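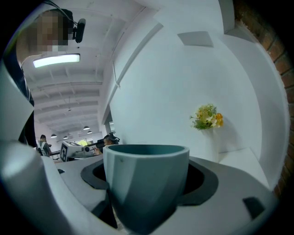 Preparar una bandeja con tazas de cerámica para una mesa pequeña

Publicado el 13/09/2025 en la página de la casa de té Kartha, Pornero

En nuestra sala las mesas son pequeñas y no muy regulares. Una mesa con borde redondeado es bonita, pero pide un poco de orden: si se coloca la bandeja sin pensar, no queda sitio para los codos del invitado ni para el azúcar. Escribo aquí la manera en que lo hacemos, paso por paso. Sirve también para una casa particular.

Una nota sobre mi español: digo "taza" para cualquier recipiente de cerámica en que se bebe té o café, con asa o sin asa. Sé que en algunos países se distingue más.

Lo que se necesita

Una bandeja oscura, rectangular, con el fondo un poco áspero si es posible
Tazas de cerámica, del mismo tamaño o casi
Un paño de algodón seco y otro ligeramente húmedo
Una jarra o tetera que no gotee
Flores, naturales o artificiales, en un sitio fuera de la mesa de servir

Paso 1. Elegir las tazas

Para una bandeja prefiero las tazas anchas de boca. Se llenan más fácilmente, se lavan sin cepillo y el té se enfría un poco antes, lo cual muchas personas agradecen. Las tazas con facetas en la parte baja tienen otra ventaja: los dedos encuentran apoyo en los planos, y la taza gira menos en la mano que una completamente lisa.

El borde merece una revisión. Pase la yema del dedo por toda la boca de la taza, despacio. Si nota un punto que raspa, esa taza se retira del servicio. En casa puede guardarla para lápices o para una planta pequeña.

También mire la base. Si la taza baila sobre una superficie plana, no la ponga en la bandeja. Una diferencia mínima se nota mucho cuando alguien camina con ella.

Paso 2. Elegir la bandeja

Nosotros tenemos dos modelos de bandeja. La pequeña mide 17 centímetros en el lado corto y es para una sola taza con un plato de galletas. La grande se usa para el servicio completo. Las dos son oscuras.

El color oscuro tiene una razón práctica y otra de gusto. La de gusto es el contraste: una cerámica verde azulada se ve muy bien encima del negro. La práctica es que las gotas claras de leche se descubren enseguida y se limpian antes de salir de la cocina. Con el polvo pasa lo mismo, así que una bandeja negra da más trabajo por la mañana. Yo lo acepto.

Si el fondo de su bandeja es demasiado liso, corte un rectángulo de tela fina, un poco más pequeño que el fondo, y póngalo dentro. El papel de cocina no me gusta para esto porque se pega a la base mojada de las tazas.

Paso 3. Limpiar la mesa y decidir la posición

Primero pase el paño húmedo por la mesa, desde el centro hacia el borde. Después, el seco. En una mesa blanca las marcas redondas de té se ven desde lejos, y las más antiguas necesitan bicarbonato: una cucharadita con unas gotas de agua, se deja 10 minutos y se retira sin frotar fuerte. Pruebe antes en un lugar escondido.

Ahora la posición. Casi todos ponen la bandeja paralela al borde. En una mesa de forma irregular no hay un borde recto que seguir, y la bandeja parece siempre torcida. Por eso la ponemos en diagonal, con intención clara. Una esquina apunta hacia el invitado y la contraria hacia el fondo. De esta manera quedan dos espacios libres, uno a cada lado, para el plato y para la jarra.

Compruebe que ninguna esquina sale de la mesa. Si sale, aunque sea poco, alguien la golpeará con la manga.

Paso 4. Colocar las tazas

Lleve las tazas a la mesa antes de llenarlas. Sujete cada una por los lados, por la parte de abajo, sin meter los dedos dentro y sin tocar el borde donde se va a beber. Acérquela a la bandeja desde fuera, bájela recta y suéltela solamente cuando la base descansa entera. Si la taza llega inclinada, una parte del pie toca primero y se oye ese golpe seco que a largo plazo produce las pequeñas grietas del esmalte. 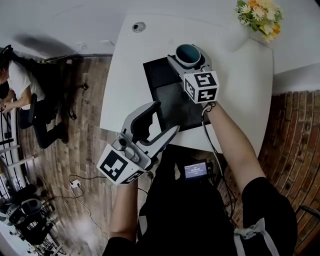

Con la mano libre se puede sujetar la bandeja por el lado contrario, sobre todo si es ligera y la mesa resbala. La primera taza va en la parte más lejana. Las siguientes se colocan viniendo hacia usted, y así el brazo no pasa nunca por encima de una taza ya puesta. Para retirarlas se hace al revés: primero la más cercana.

Deje entre taza y taza el ancho de dos dedos. Sé que caben más si se juntan, pero las tazas que se tocan suenan al caminar y se rozan entre ellas, y la marca que deja el pie áspero de una sobre el esmalte de otra no se quita.

Paso 5. Llenar

Llene en la mesa, nunca en la cocina, si la distancia es larga. La medida nuestra es hasta un dedo por debajo del borde. En tazas con el interior oscuro el nivel engaña, porque el té negro y el esmalte casi se confunden. Mire desde un lado y vierta despacio al final.

Para una infusión verde con tazas de este tipo hay que decir otra cosa: el color de la bebida no se aprecia. Quien quiere ver el color debe usar una taza de interior claro. En nuestra carta la mezcla Sernolov se sirve siempre en las claras por este motivo, y lleva el número 11.

Paso 6. Las flores y los demás adornos

Las flores, mejor en una superficie vecina. Una margarita blanca con algo amarillo y naranja alegra bastante, y no hace falta que esté al lado de la tetera. Si son artificiales, hay que lavarlas en agua tibia con una gota de jabón, sacudirlas y secarlas boca abajo. Las naturales, con perfume fuerte, quitan el aroma al té. Los lirios no los usamos en ningún caso.

Paso 7. Recoger y guardar

Vacíe los restos en una jarra antes de apilar nada. Las tazas anchas parecen hechas para meterse una dentro de otra, y la tentación es grande. Si tiene que hacerlo por falta de espacio, ponga un círculo de fieltro entre ellas y no pase de dos. Lave primero las tazas, después la bandeja. El fondo texturado se limpia con un cepillo de cerdas blandas, en el sentido largo y luego en el corto.

La bandeja se guarda de pie. Acostada se convierte en una estantería y termina con rayas.

Preguntas que nos llegan por correo

¿Se pueden calentar antes las tazas? Sí, con agua caliente del grifo, medio minuto. Séquelas por fuera antes de ponerlas en la bandeja, para que no se deslicen.

¿Vale una bandeja redonda? Vale, aunque en una mesa redondeada se pierde el sitio de los lados. La usamos en la terraza, donde las mesas son cuadradas.

¿Dónde compran las bandejas? En el almacén Fovbridge, referencia 1036. En noviembre suelen tener pocas, conviene preguntar antes de ir.

¿Qué hago con una mancha marrón dentro de la taza? El mismo bicarbonato del paso 3, con una esponja blanda. Si la mancha sigue una línea fina, mire bien con luz: puede ser una grieta, y entonces la taza ya no debe llevar líquido caliente.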